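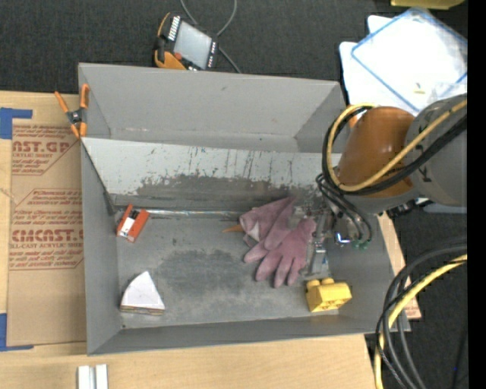 Progress report to the Darcombe Fund: work glove recovery, Tukbridge depot
Mar 17, 2024

1. Intake
The depot received 569 gloves in the reporting period, most of them from the Salem and Polberg sites. Gloves arrive mixed with hand tools and offcuts and are sorted from grey open-topped bins.

2. Sorting
Gloves are graded by colour, cuff condition and palm wear. Some 200 were graded fit for laundering. Unmatched gloves are held for 8 weeks, then sent to fibre recovery. Crumpled gloves are flattened before grading, as folds conceal splits between the fingers.

3. Bins
Bin interiors show scratching and floor staining. Wiping out between batches has been added to the daily schedule. Replacement liners have been quoted but not ordered.

4. Variance
Laundering costs are 23 per cent over budget owing to a minimum load charge. A revised rate takes effect in July.

5. Next period
Complete the Polberg backlog. Trial a separate tray for small items found under gloves.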